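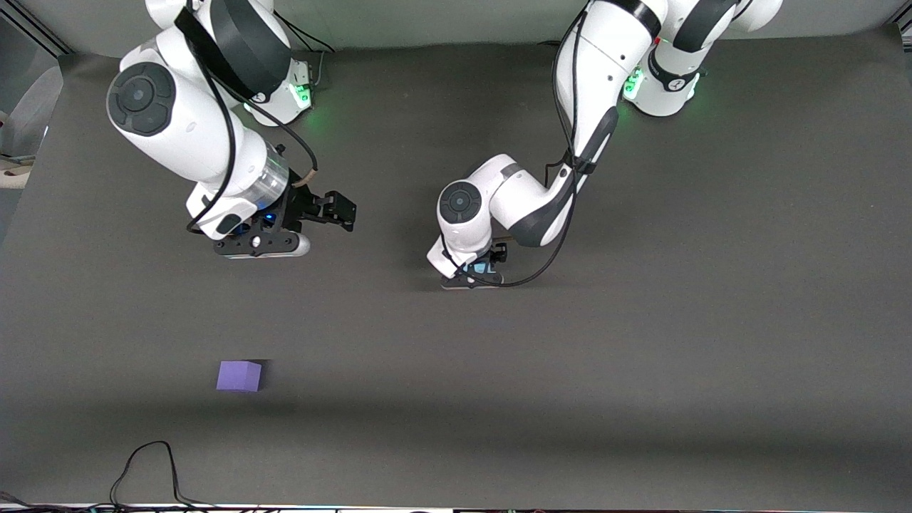
*Small purple cube on a dark grey table*

## Clerska rerelease: will the old coats lose their value?

**wanda_borkowska**

Good evening to all. I play Pilten for a long time but I write here seldom, so please excuse me if this subject was already discussed and I did not find it.

In the November newsletter there is one sentence about "returning favorites from the Clerska archive." I understand from this that the long coats from the first Clerska season will be sold again in the shop. I own the green one and the one with the fur collar. I paid 1,438 coins for the green coat in the bazaar, and it was all my savings at that moment. If the shop now sells the same coat for 400, I will feel a little foolish.

My questions are:

1. Does somebody know if the returned items have a different tag in the wardrobe?
2. Should I sell the green coat before the rerelease, or wait?

Thank you in advance.

**flynnr**

Sell. Tonight if you can. Same thing happened with the Demissie boots, they were going for 700 the night before and then you couldn't give them away.

**tetteh_a**

> Same thing happened with the Demissie boots

It did not, though. The boots dropped for a while and then the originals climbed back, because the returned pair has a grey label and collectors only want the gold label. I still have mine. Check the bazaar with the filter on "first issue" and you will see two separate prices.

**flynnr**

Climbed back to what? Nowhere near 700. I was watching them every day.

**tetteh_a**

I didn't say to 700. I said they climbed.

**plum_razia**

Wanda, to your first question: yes, there is a different tag. Open the wardrobe, click on the item, then on the little hanger. On an original it says "Issue 1." The returned ones say "Archive." In the normal doll view you cannot see any difference, so if you only want to wear the coat, it is the same coat.

I am in the other camp anyway. I was at level 7 when the first Clerska season came out and the floor was locked for my level. I could look through the window and that was all! So I'm very happy they bring it back and I will buy the fur collar one in the first minute.

**wanda_borkowska**

Thank you, Razia, I found the hanger. Both my coats say "Issue 1." I was playing with this wardrobe so long and never clicked there.

I want to say also that I am not against it that new players get the coats. It is only that the limited items were announced with the words "one time only." I still have this message in my inbox. For me, when a shop writes "one time only," it should be one time.

**nahom.g**

The wording was "this season only" for Clerska. "One time only" was Plodgate, the masks. I have both announcements saved, I can post them if anyone cares.

**wanda_borkowska**

I looked again and you are right, I mixed the two. My message about Clerska says "this season only." I apologize. It is perhaps a smaller promise than I remembered.

**flynnr**

It's the same promise. Anyone reading "this season only" next to a gold limited label thinks it's not coming back. That's why people paid those prices.

**plum_razia**

People paid those prices because other people asked those prices. The shop never sold a coat for 1,438.

**tetteh_a**

^ this

**nahom.g**

Also please remember the newsletter doesn't name the coats. "Archive" could be the scarves or that terrible hat with the cherries. I would not sell anything because of one sentence.

**flynnr**

The cherry hat is good and I won't hear otherwise. But fine, wait if you want, just don't list it the day after with everybody else.

**wanda_borkowska**

I thank everyone for the answers. I decided to put the fur collar in the bazaar this evening and keep the green coat. My doll wears it on her profile page since I bought it and I do not like how she looks without it.

Razia, if you want the fur collar before the others, send me a message in the game and I will make you a fair price. It is the gold label.

**plum_razia**

Message sent!!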